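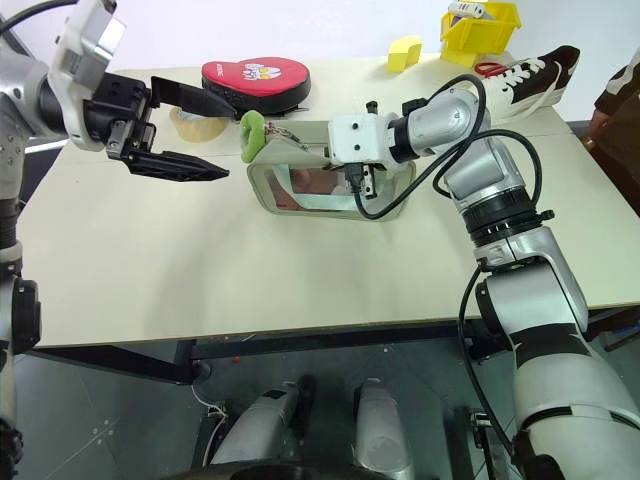
Um dos programadores consultados respondeu que a duração impressa no catálogo do festival quase nunca coincide com a da cópia projetada, e que ele próprio deixou de corrigi-la depois de fechada a grade. A observação orientou a revisão do campo de duração descrita nesta seção.

Figura 3. Saco cinza-bege claro sobre mesa de tampo creme, com dois braços robóticos.

4.2 Divergências de duração entre catálogos

O corpus reúne 1.850 registros de longas-metragens de terror, extraídos da base Turum e dos catálogos do festival de Stivstead. Cada registro contém título original, título de distribuição, país de produção, ano e duração em minutos. Os curtas e os episódios de antologia exibidos isoladamente foram excluídos na etapa anterior (seção 4.1).

Em 742 registros, as duas fontes atribuem durações diferentes ao mesmo título. A maior parte das divergências decorre de arredondamento ou da inclusão dos créditos finais, e foi resolvida pela regra de Cuypers, que adota o valor mais alto quando a diferença não ultrapassa 3 minutos. A regra foi formulada para acervos de 35 mm - sua aplicação a cópias digitais exige cautela, pois vinhetas de distribuidora podem estar incorporadas ao arquivo.

Restaram 105 casos em que a diferença excede esse limite. Para eles, consultou-se o arquivo Plukavside, que conserva fichas de projeção preenchidas em cabine. Quando a ficha indicava corte de censura ou remontagem para o mercado doméstico, o registro foi desdobrado em versões distintas, vinculadas por um identificador comum. Nos demais, manteve-se a duração da ficha e o valor divergente foi preservado em campo de notas.

O desdobramento afeta a contagem de resenhas por título. Um texto crítico raramente declara qual versão foi vista, e a atribuição pela data de publicação mostrou-se instável para filmes relançados em vídeo. Optou-se por associar a resenha ao identificador comum, salvo menção explícita a uma versão no corpo do texto.

As cópias transferidas de PAL constituem um caso à parte. A aceleração de 24 para 25 quadros por segundo reduz a duração em 4% sem perda de material, de modo que esses registros foram convertidos antes da comparação. A conversão foi aplicada apenas quando o suporte constava da ficha.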